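Section 4. Your First Chore: Picking Up a Lid and Setting It on a Bowl

Welcome back, and well done for getting through the installation chapter, which we know is a long one! By now you should have Plimix installed, the arm model loaded and the practice room open on your screen. In this section we'll finally ask the arm to do a bit of housework. It's a small job, the sort of thing you or I would do while talking on the phone, and it will probably take you most of an afternoon the first time through. Please don't be discouraged by that. Tsutomu Tsuchiya, who wrote the first version of this guide, still keeps his notes from the week he spent on it.

Everything in this section takes place in simulation. If you plan to move on to a real arm later, finish Sections 4 through 6 first and then read the safety chapter from beginning to end before you switch anything on.
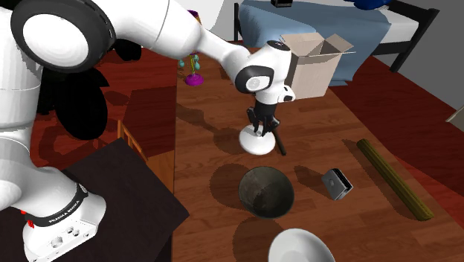
Reading time: 5 min | Last revised 11/02/2025

Before you begin

Readers often write to us hoping to hear that a machine can tidy a kitchen yet. Our feeling, after a good deal of practice with this chore and its cousins, is that an arm can be taught to do one part of the tidying quite nicely, in a room it has been shown, with objects it has met before. Change the lid for a flatter one, or slide a bowl to where it blocks the path, and you may find yourself back at step 1. We'd like you to see that for yourself, so the practice table has a few things on it that have no part in the chore, including a cardboard box with its flaps open. Leave them where they are for now.

You will need:
- Plimix, with the household objects package
- The Susteck motion planner, switched on under Tools
- The task file named lid_to_bowl
- 500 MB of free disk space for recordings

4.1 Picking up the lid

1. Open the task file and press Reset. Wait for the objects to settle before you touch anything else. They are dropped onto the table from a very small height, and a lid that is still rocking will spoil your first grasp.

2. Set the random seed to 3642. You're welcome to use any seed you like later on, but the values in this section were worked out with that one, and it's much easier to compare notes if we all start from the same layout.

3. In the Target panel, choose the white lid. Set the grasp point to the knob. (The software will offer you the rim as well, and it's a tempting choice, but please save it for Section 6.)

4. Open the gripper all the way and move it to the hover position above the knob. The fingers should point straight down.

5. Turn the wrist until there is one finger on each side of the knob, with a clear gap between them. Check this in the wrist view as well as the room view - a grasp that looks centered from across the room can be off by a good part of a finger's width.

6. Lower the arm slowly, close the fingers, and raise the lid straight up before moving it sideways.

Note: Shadows in the practice room are quite dark, and if you are using the camera-based detector it will now and then take the edge of a shadow for the edge of an object. Should that happen, go to Lighting and lower the shadow strength to 71. You can bring it back up once the chore is running well, and we do recommend that you bring it back up, as kitchens have shadows too.

Caution: Do not raise the grip force to its highest setting to make up for a poor alignment. In simulation the lid may shoot out sideways. With a real lid you could chip the knob or strain the fingers of the gripper.

4.2 Bringing the lid to the bowl

7. Choose the dark bowl as your destination. There is a lighter bowl on the table too, so take a moment to make sure the right name is highlighted. Kazue Hattori, who tests our task files, suggests giving the two bowls nicknames in the object list, and we've come to like that habit very much.

8. Ask the planner for a path. Play the preview once at half speed and watch the whole arm, elbow and all. People naturally keep their eyes on the fingers, and then the forearm brushes against something behind them.

9. Run the path, stop over the bowl, and check that the lid is level before you lower it any farther.
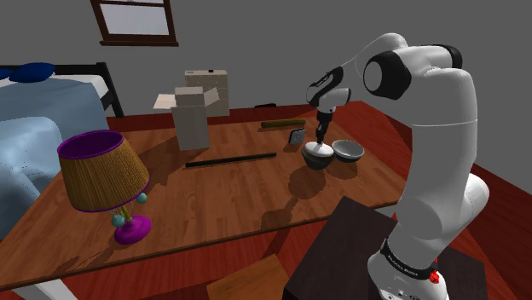

Can I leave the arm to clear a whole table by itself?
We wouldn't count on it yet. A single lid and a single bowl can be made quite dependable with patience, but a full table asks the arm to decide what to pick up first, where each thing belongs and what to do when something slips, and those decisions still need a person nearby.

4.3 Letting go

10. Lower the lid until the contact light in the status bar turns green. Pause there for 2 seconds. The pause feels fussy, we know, but it lets the lid stop moving before you take the support away.

11. Open the fingers a little at a time, and raise the gripper straight up. If the knob comes along with it, close again, lower, and open a bit wider.

12. Press Save Attempt. Please save the failed ones too! They are wonderfully useful in Section 5, where you'll sort them by what went wrong.

If the fingers keep closing on air, or on only one side of the knob, go back to step 5 and work from the wrist view alone until the alignment feels familiar.
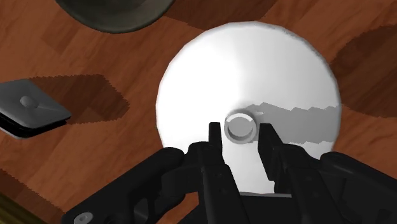

Figure 4-3. Wrist view, with the fingers on either side of the lid's knob.

If the planner reports that no path is available, the usual culprit is the wrist angle you chose in step 5. Turn it a half turn and ask again. Users of the older Msimang controller should also check that joint limits are set to Standard, as the July update resets them to Narrow.

When you have a run of saved attempts that you're happy with, change the seed and try the chore again without altering any other settings. Write down where it goes wrong, then continue to Section 5, Sorting Your Attempts.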